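Putting the Winter Sweaters Away, and What I Keep on the Bed

Friday, February 7, 2025

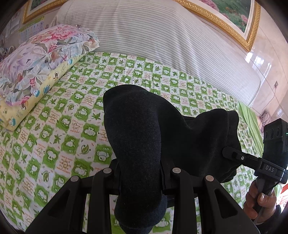
Why I fold on the bed

I have a table I could fold on. It is in the kitchen and it is the wrong height, and it usually has mail on it. The bed is flat, it is next to the dresser, and I can spread out a whole load at once. The green and white checkered sheet is the one I use most. It has cartoon animals in the green squares and leaves in the white ones, and dark clothes show up well on it. I can see lint on a dark sheet only when it has already moved to my pants.

The black knit is the reason for this post. I wear it two or three days a week from the first cold spell until spring, and it is the hardest thing I own to fold. A T-shirt has edges. A soft black knit has a sleeve somewhere, and you have to find it. When it comes out of the basket in a bunch I can spend a full minute turning it over looking for the neck.

I know February is early to be doing this. We have had a warm week, and I needed the drawer space for work clothes. I am only putting away the ones I have not worn since New Year's. The black one stays out. I still wanted to fold it properly for once, as it had been living on the back of a chair.

Washing

I used to wash everything together on warm. That ended with a gray cardigan that would now fit a ten-year-old. These days knits go in by themselves on the cold delicate cycle, inside out, in a mesh bag. I bought a set of bags from Somora two years ago and the zippers are still good, although one has a small hole near the seam that I keep meaning to sew.

For detergent I use the Kombo wool wash. It comes in a bottle with a cap that drips down the side, so I keep it on an old saucer. The smell is faint and gone by the next day. I tried a cheaper one last fall and went back.

I don't wash sweaters after every wear. If I have a shirt under it and I have not been cooking, I air it out overnight and wear it again. The exception is anything I wore to my sister's house, where there are two cats.

Drying

Flat, always. I have a folding rack from Cendetti with a mesh top, and it holds two sweaters if I let the sleeves hang a little. Before I lay one out I roll it in a bath towel and kneel on it. This gets out more water than you would think and takes a whole day off the drying time in winter. I flip it after dinner and again in the morning.

The rack squeaks when you open it. I have oiled it once and it helped until the following weekend.

Folding the black one

I have tried several ways, including the one where you roll it up tight and stand it on end. The rolls came undone every time I took one out, so I quit. What I do now is plain.

Find the shoulders first. I pick it up by one sleeve and let the rest hang, then run my other hand along until I get to the shoulder seam. Once I have both shoulders it stops being a lump.

Lay it face down and smooth it from the middle out. Don't pull. A knit will stretch if you tug at the hem, and then one side is longer than the other and the fold comes out crooked.

Bring one side in to the middle, with the sleeve running straight down. Do the other side the same way. Sleeves are where the bulk comes from, and if they cross over each other you get a thick spot in the center that leaves a crease across the chest.

Fold up from the hem in thirds. For a heavy sweater I fold in half only, or it gets too thick for the drawer.

That's it. It takes me longer on the black ones, mostly because I have trouble seeing which side is the front. I finally sewed a small loop of white thread inside the neck of mine, and I recommend it.

Pilling

I go over each one with a sweater comb before it goes away. Electric shavers are faster, but mine chewed a hole under the arm of a sweater I liked, and I have not trusted one since. The comb is slow. I put the radio on. Elbows and the sides under the arms get the worst of it, along with the spot where my bag strap rubs.

If there is lint as well, do the comb first and the lint roller second. The comb leaves fuzz behind and you would have to roll it again anyway.

Storage

The off-season ones go in two fabric boxes from Tarketard that slide under the bed. They have a clear panel on top, and I paid $21 for the pair. The lids are a little floppy. I like that they are fabric, since the plastic bin I had before made everything smell like a plastic bin.

I put four sweaters in each box and stop there. More will fit if you push, but then the bottom ones come out with hard creases. Heaviest on the bottom. I add a couple of cedar blocks and sand them lightly when the smell fades. Nothing goes in unless it has been washed, even if it looks clean. I lost a good lambswool one to moths the year I skipped that, and it was in there with a spot of soup on it that I had not noticed.

I write what is in each box on a piece of masking tape and stick it to the end that faces out. Last year I did not, and I pulled out both boxes on my hands and knees in front of a friend who wanted to borrow something warm.

Left to do

The sheet goes in the wash tomorrow with the pillowcases. I have one more basket to get through, mostly socks. The heavy coat stays on its hook until June if the last few years are anything to go by, and I need to find someone nearby who will replace the zipper on it.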